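Emptying the Dark Clothes Box – Bedroom Gallery

Hello again! If you've been following the bedroom pages on here you'll know I have a bit of a thing for sorting clothes on a made bed, and this week it was the turn of the dark stuff. Navy, black, more black, and one or two white things that had no business being in there (there are always a few, aren't there?). I did it on a Wednesday with the curtains closed and the sun coming straight through them anyway, which is my favorite kind of light for this job and the worst kind for telling navy from black.

Four pictures first, then my notes on the bed, the box and the rest of it further down.
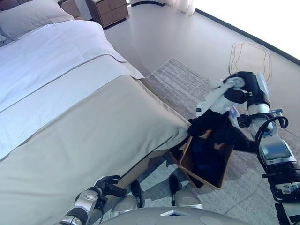 The cardboard box on the rug by the foot of the bed, with navy inside and black hanging over the top.

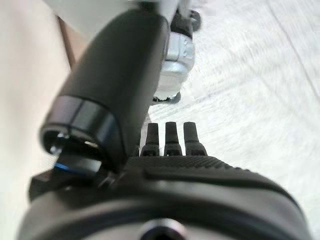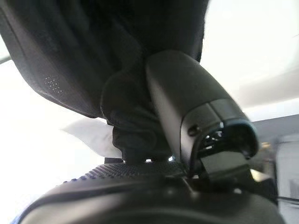
Black fabric at close range, all folds and creases in the third picture. 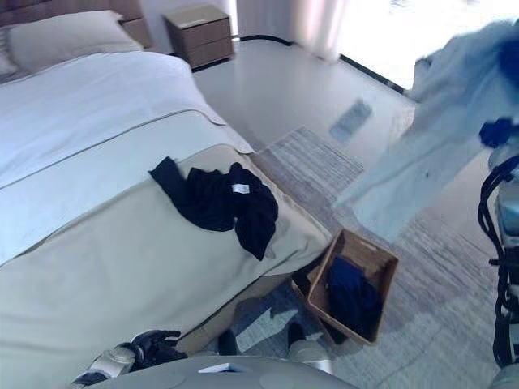 Black on beige, laid out on the runner. There's a little white tag showing, too.

The bed runner

I get asked about the runner more than anything else in this room, so let's get it over with. It's the wide one from Takari, in the color they call Oat, and I paid 119 for it after talking myself out of it all through March. It drapes over the foot of the bed and hangs down toward the floor, and it's the best sorting surface I've ever had. Dark clothes show up beautifully on it! I used to sort straight onto the white duvet and spent the rest of the evening picking black fluff off the cover with tape. Now the fluff lands on the runner, I give the thing a good shake out of the window, and back it goes.

It does show creases if you fold it away badly. I roll mine.

The box

Plain brown cardboard, open at the top, and I wouldn't swap it for a basket. I've tried baskets. The wicker one from Gitside snagged a knitted sleeve the first week and I have never forgiven it – it lives in the hallway now with umbrellas in it. Cardboard doesn't snag, it weighs next to nothing, and when it gets tatty you flatten it and find another.

My one rule is to put it on the floor right next to the end of the bed, close enough that you can lift something out and lay it on the runner in one go. Any further away and you start making piles on the rug, and then you've got three places to tidy up when you only wanted one.

Dark clothes, and how I go through them

Pull out the whole garment before you decide anything about it. Black things tangle with each other and you can easily think you've got hold of a top when you've got a top and half of something else. Spread it on the bed, find the tag, and use that to work out which way is up. I know that sounds silly, but have you ever tried to find the neck of a black sweater at seven in the morning?

White things come out as soon as you spot them and go in a pile of their own. I wash my darks inside out on a cool cycle with the Trinness liquid (the one in the tall bottle, the powder left marks on me) and they've held on to their color really nicely. Some of my black tops are years old and still look decent enough for dinner out.

Anything navy I take over to the window before it goes in a pile. I have gone out in one navy sock and one black sock more times than I'd like to admit.

The nightstand

Wooden, two drawers, nothing fancy, and such a nice warm brown next to all that white bedding. It came from the Ó Súilleabháin secondhand place out past the station, and I only went in there for a lamp. The top drawer has books and hand cream in it. The bottom one is where the sock bags live, along with spare buttons in an old mint tin and a sewing kit I have opened 2 times.

The curtains and the rug

The curtains are sheer white and they go right down to the floor. They don't keep out any light at all, as you'll have noticed, and I wouldn't want them to. They wash well but hang them back up damp or you'll be ironing until the weekend.

The rug is a soft gray with a fine weave to it, and it's the thing I'd replace first, mostly on account of my vacuum, which pushes it up into a wave every single time. I've put grip tape under two corners and I'm thinking of doing the others. If anybody has a better fix, tell me in the comments, please!

Next gallery is the linen shelf. There are pillowcases in there I haven't seen in years, so give me a week or so.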